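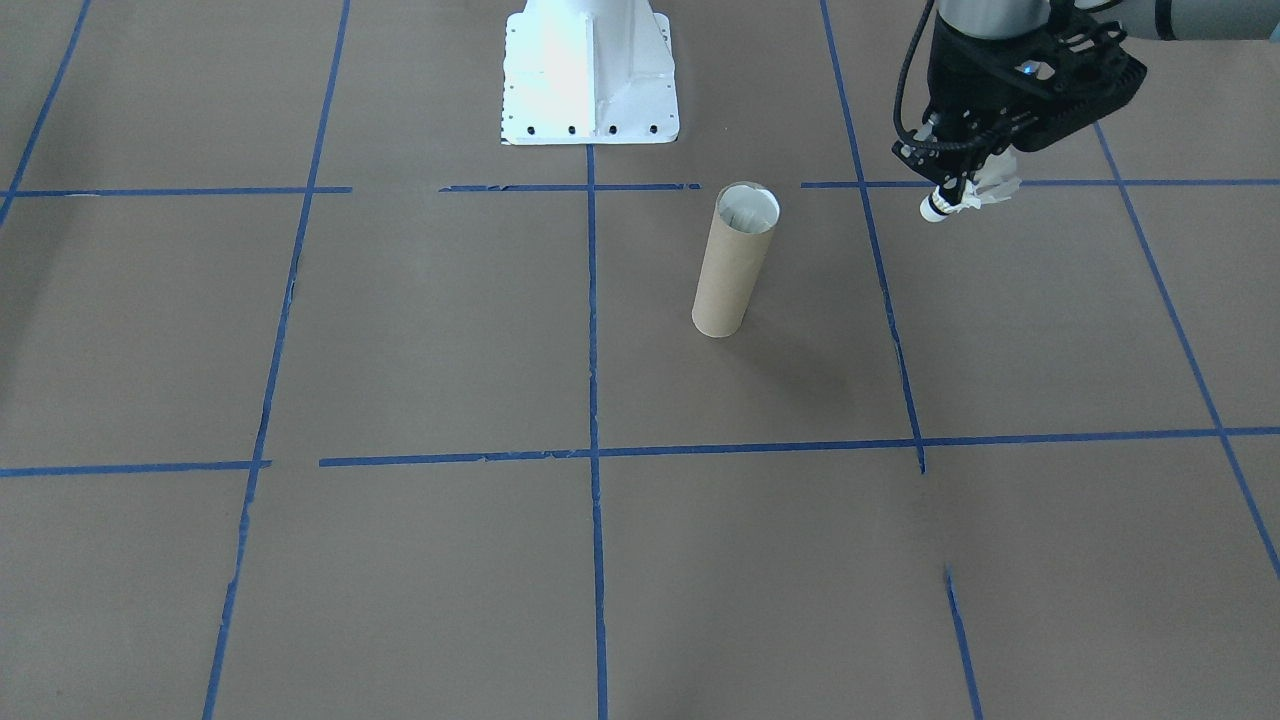
Uratar Opens Early Physical Therapy Program to Small and Mid-Size Employers

SOLUVCOMBE – Uratar, an occupational health provider, will open its early physical therapy program to employers with as few as 15 staff starting in October. Until now the program has been available only to companies with more than 378 employees on their payroll.

The program gives employees direct access to a physical therapist when they first notice back, neck, shoulder or wrist pain. No referral from a doctor is needed. Employees call or book online, and a therapist phones them back within two working days. The first call lasts up to 40 minutes and covers symptoms, job tasks and medical history. Employees then receive a home exercise plan, a set of in-person visits or a recommendation to see their own doctor.

Uratar tested the small-employer version with Grunex, a parts distributor with 208 employees at two warehouses, and Filali, a commercial bakery. Both companies had asked for help with sore backs and shoulders among staff who lift, pack or stand for most of a shift. Therapists visited each site before the first calls were taken so that they knew the tasks employees would be describing.

Over 1562 calls have been handled through the existing program and the pilot combined. The most common complaint was lower back pain, followed by neck and shoulder pain. Office staff called most often about neck pain and asked for advice on chair height, screen position and working from a laptop at home.

"Smaller companies kept asking us for this, and we had to tell them the contract was built for someone bigger," a Uratar spokesperson said. "We rewrote it. They pay for the calls and visits their people use, plus a flat fee for the site visit."

Employers who join will receive:

One site visit by a physical therapist before the start date

A phone line for employees, open 7 a.m. to 7 p.m. on weekdays

Up to four in-person visits per employee for each new complaint

A short written guide for supervisors on light duty and return to work

A report every three months, with no names or personal details

What an employee tells a therapist stays confidential. Employers will not be told who has called unless the employee agrees in writing, for example when a change in duties is needed. The quarterly report is not issued to companies where the number of calls is low enough that a person might be identified.

The program does not replace workers' compensation. Injuries that happen on the job must still be reported in the usual way, and therapists will remind callers of this.

Uratar will hold an online information session for employers on a Tuesday in early October at 10 a.m. The session is free and will include time for questions about pricing and contracts. Registration is open through the Uratar website.

About Uratar

Uratar provides occupational health services to employers in Soluvcombe and nearby towns. Its services include physical therapy, pre-employment health checks, hearing tests and workstation assessments.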